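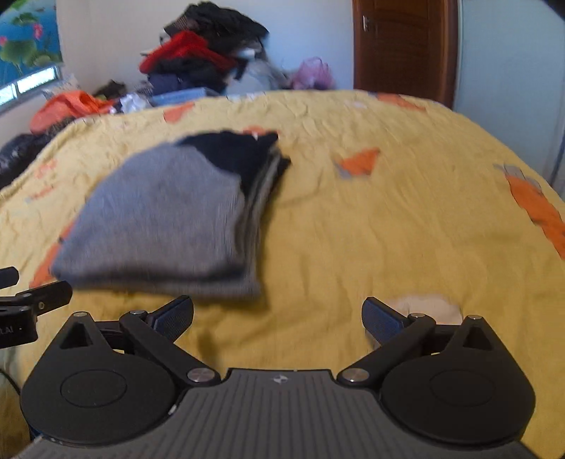 Can the Lestard finger pads be swapped onto the Dalen hand-held gripper without redoing the calibration?

Only if you are happy with a wrong opening width. The Lestard pads are thicker at the tip, so the zero point moves, and every width logged after the swap will be off until you run the closing routine again. The vendor sheet says otherwise. We tested it and disagree.

Ticket: Gripper comparison, pads slipping on knitwear
Project: Prirkonetti
Status: Open, waiting on vendor
Priority: Medium
Opened: November

Original report

We are comparing two sets of finger pads for the clothes folding work, the stock Dalen pads and the Lestard replacements. The Lestard ones are sold as "no slip on any household fabric." I don't believe that about any pad from any company, but we were asked to try them, so we did.

Problem 1: pads lose thin knits when lifting from one corner.
Problem 2: logged width never reaches zero after the pad swap, even with the fingers pressed together by hand.
Problem 3: wrist camera picture smears badly when the tool is moved at normal speed.

Log

9:10 a.m. Swapped pads. No recalibration, as per the vendor sheet. Fingers closed fully, software shows 3 mm open. Opened and closed several more times, same reading. Rebooted the controller. Same reading.

9:35 a.m. Went ahead with the lift test anyway to see how much it matters. Same T-shirt, same corner, same operator, 20 lifts with each set. Stock pads dropped it 4 times. Lestard pads dropped it 3 times. I would not pay extra for that. Anyone who wants to call it an improvement should repeat it with a different operator first.

10:20 a.m. Repeated with a knit sweater. The Lestard pads did hold the thick part better. On the hem they let go the same way the stock ones do. The fabric rolls out from between the tips when the lift is slow.

11:00 a.m. Ran the closing routine with the Lestard pads on. Reading went to 0 and stayed there. Problem 2 is solved as far as I'm concerned, and the sheet needs correcting.

11:15 a.m. Looked at the recordings. In the fast moves the clothes turn to mush and you can't find an edge by eye, so I doubt the software can. Shutter was on auto. Set it by hand to 1/200 and did the same moves again. Edges are back, but the picture is darker and there is noise in the black fabrics.

1:40 p.m. Added a lamp. Noise mostly gone. I don't consider this a fix. A folding setup that needs its own lamp in a bedroom is going to get complaints.

Reply from Fostlow support

Thank you for the detailed log. Pad thickness is within tolerance and the width offset should not affect normal operation. Please confirm you are on controller firmware 13 and that the pad screws have been tightened evenly. We also suggest increasing grip force for knitwear.

Our answer

Firmware is 13. Screws were checked before the first test and again after lunch. The offset does affect normal operation: our software decides whether it is holding cloth by looking at the width, and with a 3 mm error it thinks it has a sweater when it has nothing. We saw that happen on every empty close before recalibration.

On grip force, we tried it. At the higher setting the stock pads and the Lestard pads both held the T-shirt longer, so the gain comes from the force and says nothing about the pads. It also left pinch marks on the thin cotton. Please send test results made with both pad sets at the same force. If those don't exist, say so and we will stop asking.

Update, following week

Fostlow sent a chart with no fabric named and no force given. I can't use it. They also sent a second pair of Lestard pads from a newer batch. These read 2 mm open before calibration where the first pair read 3, so the batches don't match each other either.

Workaround for now

Run the closing routine after every pad change, no exceptions. Write the pad set and batch in the session notes. Keep the shutter at 1/200 and don't let it go back to auto after a restart, which it does. For knits, grab away from the hem.

Any widths recorded between the swap and the 11:00 a.m. calibration should be thrown out. Don't try subtracting 3 mm. We have no proof the error is the same across the whole range.

Still open

Slip on hems, both pad sets. Camera settings resetting on restart. Corrected vendor sheet, promised within 24 hours and not received. Purchase of more Lestard pads is on hold until the first of these has an answer.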